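3.2 Import and field matching

Scanned receipts enter Anura as single-page files and pass through two stages before they are stored. The first stage, Brivon, straightens the page and separates the text regions from the background. The second matches each region to one of five fields: vendor, date, subtotal, tax and total. Regions that match no field are kept as plain text and remain searchable.

The test set held 2,000 receipts collected by Georgiou and Egger, of which 209 were set aside for tuning. Two annotators labeled every receipt separately, and Chowdhury settled the cases in which they disagreed. Most disagreements concerned the subtotal field – many small vendors print only a total.
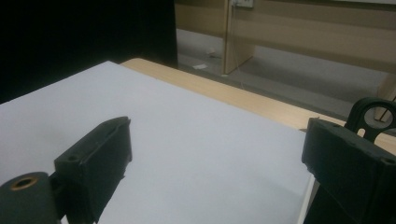
Figure 4. White board on a light wooden table.

Field matching uses position first and wording second. A number at the bottom right of the page is treated as a candidate total, and the words to its left are then compared with a short list of known labels. If two candidates score equally, the larger amount is chosen. This rule fails on receipts that print the cash tendered below the total, and a separate check for the word "change" was added in June.

File names are built from the vendor and date fields. When either field is empty, the original name is kept and the record is flagged for review – the user can correct it by hand, and the correction applies only to that record.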